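Work and the table, April

Up at half past five. Rain on the roof most of the night and then nothing by the time I had my boots on. Took the Guthrie road because the highway was down to one lane again. Thermos leaked in the bag so the sandwich was damp at one end. Ate it anyway.

Today was meant to be ordering and paperwork but I spent most of it on the tabletops. Thắng wants one sorted as a pattern before we set up the rest, so that whoever is on can walk up to any of them and find things in the same spot. Fair enough. We have been moving the mat around for weeks and each person puts it back where they think it goes.

Started with a wipe down. Warm water and a bit of dish soap, then a dry cloth. The white tops mark easily and some of the grey scuffs are in there for good. I tried the paste cleaner on one corner and it left a shiny spot, so I stopped. Thắng says leave the scuffs alone, they don't hurt anything.

Then the plastic. We put clear film over the pads now because they pick up dirt and they are a nuisance to clean. I cut mine a bit long and taped it flat. First go had a bubble down the middle so I pulled it up and did it over. The second go was better in the middle but the edges wrinkled where I stretched it, and they stand up a little. I could do a third but the roll is getting low and Loron won't deliver until next month. Their quote came to $475 with freight, up from last time. I told Thắng and he just wrote it on the whiteboard.

Had lunch outside on the step. Trình's mother-in-law's spring rolls, six left over from the weekend, and he gave me two. Phoned Mum. Her knee is better and she has been out to the letterbox and back on her own. She asked if I was coming up for the long weekend and I said I would let her know. I should let her know.

After lunch I did the balls. There is a whole tub of the soft training ones, yellow-green with the orange-red patch, that came from a tennis club clearing out its shed. Some have gone flat. I squeezed every one and put the dead ones in a bag for my sister's dog. The good ones went back in the tub with the lid on.

The Gremara invoice turned up in the afternoon mail, $2313, and it had the old address on it again. Rang them and sat on hold for most of a coffee. The woman was nice about it and said she would send a new one. Filed the old one with a note on it so I don't pay it twice.

Here is how the table stood late in the day. 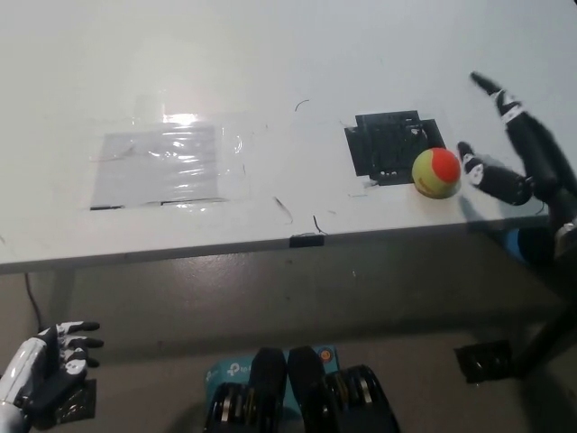
Film down on the left, black mat and ball to the right. Edges still wrinkled.

I want to square up the tape on the film tomorrow, and go over the top once more for bits of dark wire. I keep finding short lengths of it all over the place. The floor needs a mop too. It is bare concrete and takes every footprint, and after a wet week it looks terrible. I might ask about a doormat.

Left a bit after five. Car is at around 824 kilometres since the last fill, which is the best I have had out of it. Stopped for milk, onions and a bag of the cheap oranges. The Griden book was in at the library so I picked that up as well, and paid the fine on the other one.

Soup for tea, with the end of the loaf. Washed up, hung out the work shirts on the rack by the heater. Started the book and got through the first chapter. Too many cousins in it so far. Lights out at ten, and I have to remember scissors in the morning, the good ones from the kitchen drawer.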